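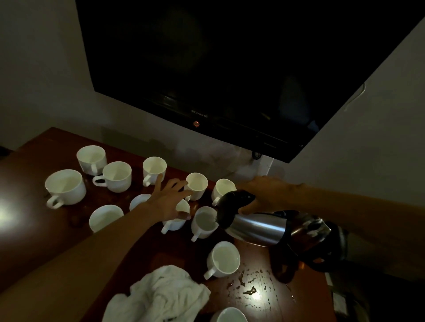

Pouring from the steel carafe, the left hand at the cups.

Speaker notes, Samitz student project, evening of short talks at Flonamport. My time is 15 minutes with questions. Speak slowly!

Slide 1. Title

Good evening. I am speaking for the Samitz group. We are students in the second year of the automation course, and Samitz is our project for the McAlister competition in June. The task in our category is "serve the table". A two-armed robot must arrange cups on a table, pour a drink and wipe the table after. We have not finished it. Tonight I speak mostly about the human side, how a person does this task and what we learned from looking at it closely.

(Wait for the people at the back to sit.)

Slide 2. Why cups

Many teams in our category choose boxes or blocks for their first tests, and last year we did the same. With blocks our score in practice was good. Then we came to the competition and had to work with cups, and we got 59 points from 184. A cup has a handle, and it can point in any direction. It has a thin rim. If it is white and glossy, the depth camera has trouble with it, and if it stands in a group with other white cups, the trouble is bigger.

So this year we began with cups and put the blocks in the cupboard.

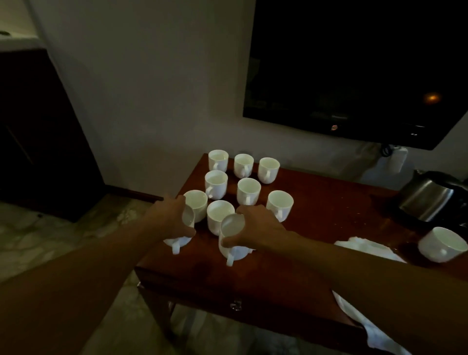
One cup in each hand, with the rest of the group close by.

Slide 3. What the hands do

Please look at the fingers. When I am asked how I pick up a cup, I say "by the handle". In a crowded group I often take it from above, by the rim, and leave the handle hanging free. We did not plan for this. Our first program looked for the handle and made a path to it, and when the handle was behind another cup the arm simply stopped.

The second point is two hands. In our old program the left arm waited until the right arm was finished. A person does not wait. Now both arms may move together if the paths keep 50 mm between them. This number is ours, from tests, and I would not recommend it to another team without trying it first.

(If somebody asks about the gripper: it is the Fosberg two-finger type, borrowed from the department. We changed only the pads.)

Slide 4. Pouring

Here I must be careful not to promise too much. Water will go on the table. In the rules a small spill costs few points, a fallen cup costs many. So we pour slowly, and after the tilt we hold the arm still for 2000 milliseconds before it moves away. It looks strange to the public, but the last drops need this time.

Our judge in the practice round said that the robot looks as if it is thinking. (Pause, people may laugh.)

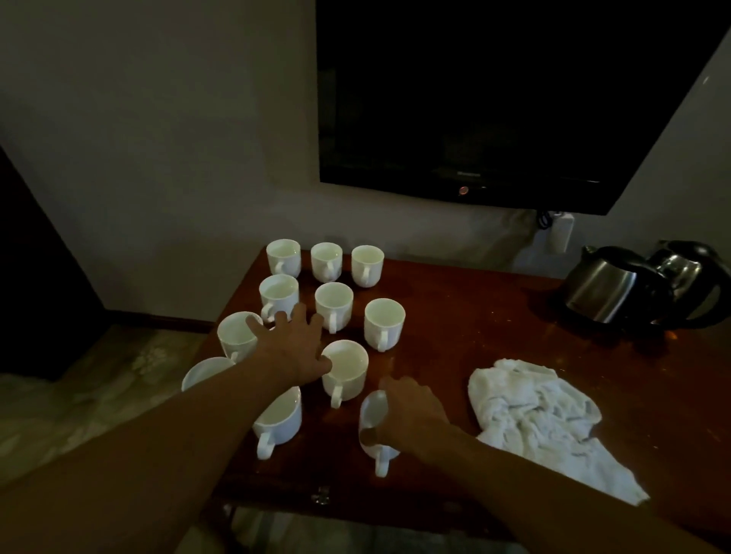

Slide 5. The cloth, and what is still open

Wiping is our weakest part. A cloth has no fixed shape, and our program for finding objects wants a shape. At the moment we search for the highest fold, pinch there and pull. Sometimes the gripper takes one layer and sometimes three, and then the wiping path is wrong. One of us wants to fold the cloth into a square first, the others think this takes too long. We will test both in April.

Also open: the light. In a dark room, with a shiny table, every reflection can become a false cup. We tried a lamp from the side and it made it worse. A filter on the lens helped a little. If anyone in this room has worked with glossy surfaces, please come to me in the break.

Slide 6. Thank you

Thank the department for the room and for the gripper. Say that the workshop is open to first-year students after 4 p.m. and that we look for two more people, one for the code and one for the mechanical part. No experience needed.

Leave this slide on during the questions.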